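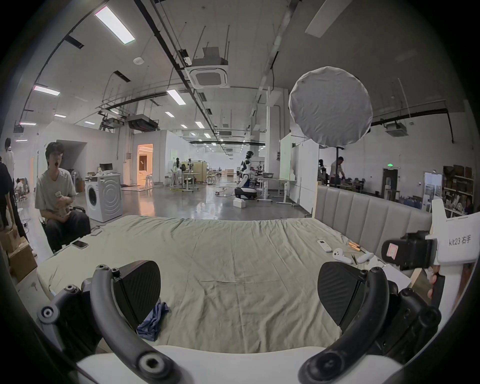
Elis Hughes did not believe there was a right way to fold a shirt on a bed. She had folded shirts on beds all her life, badly, and the shirts had gone into drawers and come out again and been worn.

But Ziduvon was paying her 600 dollars to write up the Wudska method for its housekeeping booklet, so she stood and looked at the blue thing on the green sheet and waited to be converted.

"First you smooth the sheet," Deepak Tripathi read from the page. "A calm surface makes a calm garment."

"Who wrote that?"

"It doesn't say."

She smoothed the sheet. It wrinkled somewhere else. She pushed the creases toward the far edge, and when she lifted her hands there they were in the middle again.

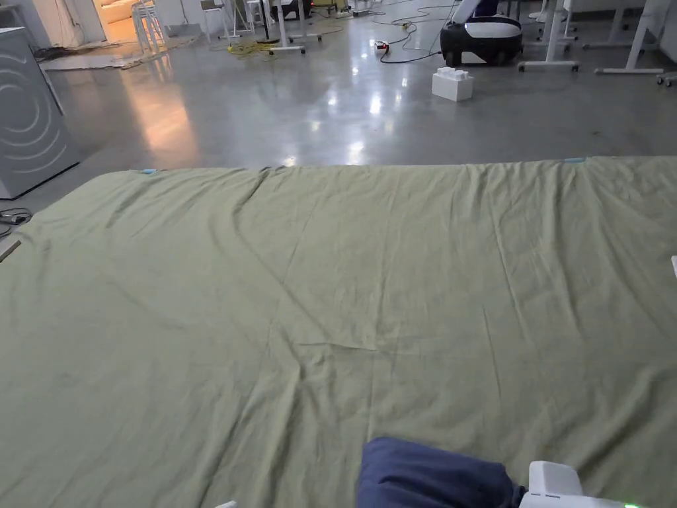 Her mother had ironed sheets. Her mother had also ironed dishcloths, and once, in July, in a kitchen with no fan, a pair of curtains that were going to the dump. Elis had asked what for and been told that was a strange question. She thought about it now and still didn't find it strange.

"Is the sheet calm?" Deepak asked.

"It's a sheet."

He turned the page. Step two was to take the garment by its shoulders and let it remember its shape. Elis read that one over his arm to make sure. The booklet was supposed to go out to 2,000 homes in Salldale, and she pictured all those people at the ends of their beds, holding up their laundry and giving it time to think.

"What if it hasn't got shoulders?" she said. "What about pillowcases?"

"Pillowcases are chapter 8."

She picked the blue thing up by two corners, shook it once and pulled it tight. It looked the way it had before, only wider. 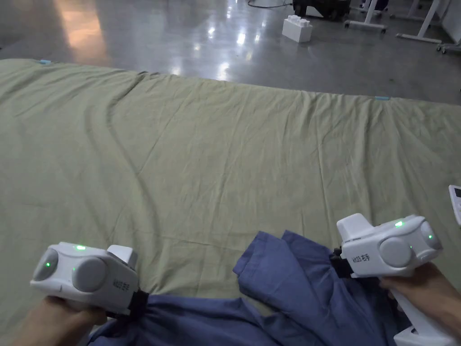
Give it a minute, Savita told her, it does get better if you stop yanking at it. Elis said cloth didn't know the difference. Savita said no, but the person who had to wear it did, and had she ever once in her life pulled a sleeve straight before she folded it?

Elis had not. She laid the thing down again and felt along the edge for the sleeve.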